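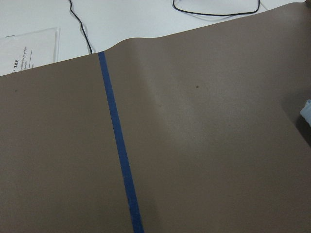

Brown sheet with a strip of dark blue tape, on a white tabletop.

Retail display screens: frequently asked questions

14 shares | 3 comments

What does the Urness package include?
Screens, brackets, a media player for each screen and the scheduling software. Electrical work up to the mounting point is arranged by the landlord.

Can existing screens be kept?
Yes, if they accept an HDMI input and are rated for continuous use. Domestic televisions are not supported.

How bright should a window screen be?
Brighter than one inside the unit. Direct sun is measured at the site survey, and the panel is specified from that reading.

How long can a clip be?
The default slot is 10 seconds. A playlist holds up to 70 clips. Longer clips are accepted but take up more than one slot.

Who can change the content?
Each site has 3 user accounts as standard. At Wastside, where tenants share the atrium screens, the centre office approves all uploads.

What happens if the network fails?
The player carries on with the last playlist it received. Schedule changes are applied when the connection returns.

Does Ayala still work with older players?
Ayala was replaced by Dronimine in May. Players on the old software still run but receive no updates.

What is the notice period?
20 working days, in writing, to Rosário Henriques in the contracts office.

Last updated 20 June 2023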